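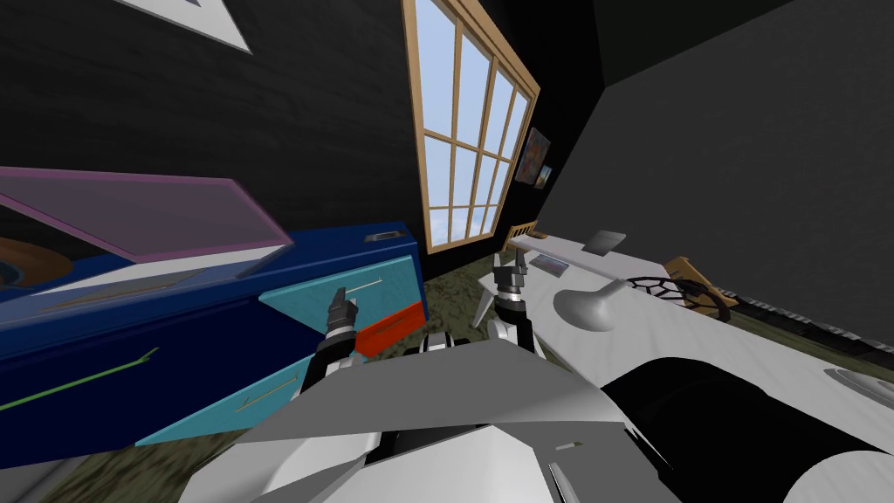
Blue cabinet with turquoise and orange-red drawer fronts, lid raised.

Release checklist: Viva panel layout, build 398
Checked before the build goes to Prodora testers in May.

1. Toolbar stays visible when the window is narrow
OK. Buttons wrap to a second row and none are hidden.

2. Tabs can be reached from the keyboard
OK with comment. Focus skips the Search tab after a panel is closed and reopened. Filed, not blocking.

3. Panel remembers its last size
FAIL. Height is saved, width is not. Retest after the fix lands.

4. Long file lists in the drop-down
Tested with 150 files.

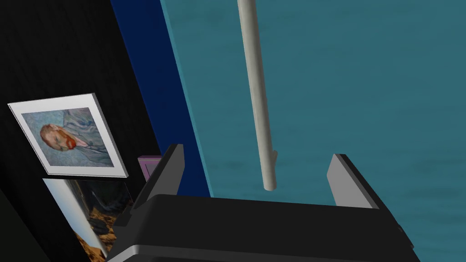
Scrolling is fine, but typing to filter takes around 5 seconds on the oldest test machine. Please look at this before sign-off – the last build did not have the delay.

5. Undo after moving a tab
OK. Nine moves undone in order, no errors in the log.

6. Unsaved edits are kept if the panel crashes
OK. Killed the process by hand, edits came back on restart.
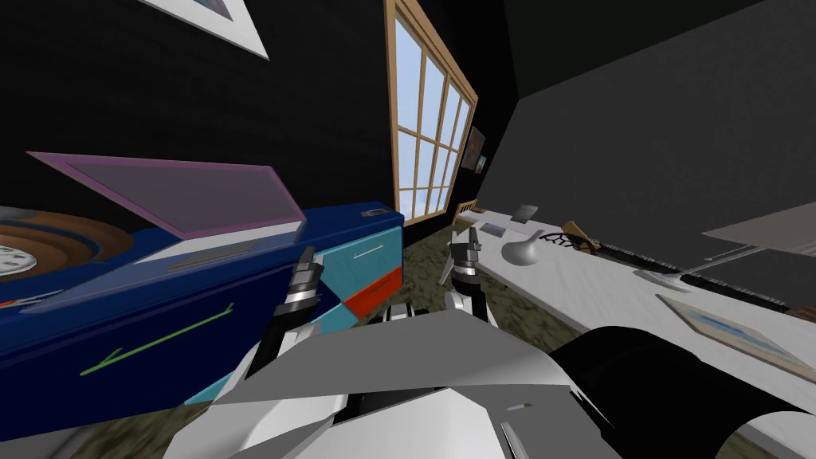
Skemengate Interface Team | Build Checks

7. Text labels at large font size
OK with comment. "Breakpoints" loses its last letter at the largest setting.

8. Add-ons load in safe mode
OK. Only the Ndung'u theme stays on – expected, it ships with the build.

9. Error messages give a file name and line
Not checked. Needs the new log format.
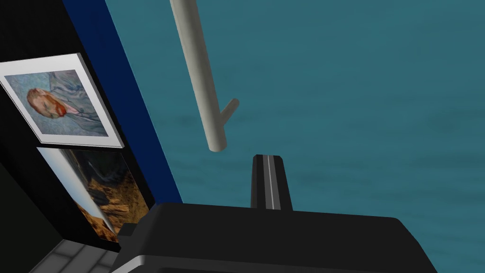

Can a build go out with a FAIL on the list?
Only if the item is marked minor and has an open ticket. Item 3 is not minor, so build 398 is on hold.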